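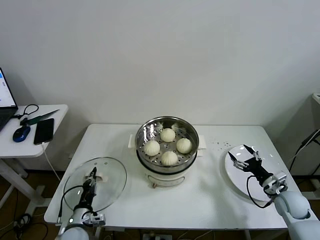

The Murby has got its upstairs gallery back, and I went along on the first afternoon to see what they'd done with it. If you haven't been following, the top floor has been shut since the roof let water in two winters ago, and in that time the town's collection of prints and drawings has been sitting in boxes in a unit off the ring road. Now it's out again, or a good slice of it is, under the title Small Hours, and I'm very pleased to say it's worth the climb. The show is nearly all kitchens and tables and people's tea, the sort of thing that would look right at home next to four steamed buns with their tops pleated and twisted, sitting in a perforated steel tray. I had dumplings on the brain by the second room and had to go and find some afterwards.

There are 294 works up, which sounds like far too many for three rooms, and on paper it is. But most of them are tiny. Some are no bigger than a playing card, and they've been hung close together in long rows at different heights, so you're forever bending down and then going up on your toes. A woman next to me had brought her reading glasses and a second pair in case the first weren't strong enough. I'd suggest doing the same (the gallery has a few magnifiers to borrow, but they'd all gone by the time I asked).

The big news for anyone who likes this stuff is the Lazarević etchings. The museum bought the set of seven decades ago and has hardly ever shown it complete, partly because one plate's impression was in a dreadful state, with brown spotting right across the lower half. It's been cleaned, and it looks marvellous. They're views of one room in a boarding house, all done from the same chair as far as I can tell, and as you go along the wall the light moves round and the furniture shifts a bit and somebody's coat arrives on the back of the door. In the fifth one the coat has gone again. I stood there for ages. I'd only ever known them from a poor reproduction in the old guidebook, where they look like seven copies of the same grey smudge, so it was a proper treat to see how much is going on in the shadows under that table.

I caught Ruaridh Cairns, the curator, on the stairs, and he was good enough to stop even though he plainly had somewhere to be. He told me the hang took three goes. "The first time we did it by date and it was deadly," he said. "You had all the Victorians glowering at you in one corner. So we took the whole lot down and did it by time of day instead." So you come in at breakfast, the middle room is the long stretch of the afternoon, and you finish up in the dark with people washing up and nodding off in armchairs. He's also got rid of the big wall texts. There's a printed sheet you carry round with you, numbered by row, and I lost my place more than once, but I did look at the pictures more than I usually would.

Not everything comes off. The last room is painted a very deep blue and lit so low that some of the pencil drawings have more or less disappeared. I know paper can't be blasted with light and I wouldn't want it to be, but there's a row on the left as you go in where I could make out the frames and not a lot else. The man I was squinting beside thought he'd found a cat. I thought it was a loaf. When I mentioned it to Cairns he said they'd had a few comments and would be looking at the angle of the lamps.

There's a loan in the middle room that I wasn't expecting, a big folding screen by the Grandolura workshop. I'd never heard of them, and I suspect most visitors won't have either. They were a printing outfit that ran for a short while above a bakery and mostly did menus and labels, and the screen is papered all over with their trial sheets, some upside down, some with the colours gone wrong. You can walk round it and the back is even better than the front. It was the one thing in the show that had children gathered at it. One of them was reading out soup prices in a very grand voice.

The other change is that the museum has finally opened up the little study room at the end of the corridor, which is being called the Undach Room after the family who paid for it. You can ask for any print that isn't on the wall and they'll bring it out to you at a table. It's free, you just need to put your name down first, and you can only have 2 boxes out at a time. I didn't try it on this visit but I've got my name down for later in the month. There's supposed to be a folder of fish market sketches that hasn't been looked at since the collection was first catalogued, and I want to get to it before everybody else does!

Small Hours runs until the end of July. The lift is working, though it's slow, and the café has moved into the old cloakroom while the ground floor is finished off, so it's only drinks and cake for the time being. Entry to the museum is free as before. There's a charge of £3 for the exhibition, and your ticket lets you back in as often as you like while it's on, so hang on to it. I've put mine in the back of my phone case. I'm planning on going back early one morning to do the breakfast room properly, as it was packed when I came through and I only really saw the top rows.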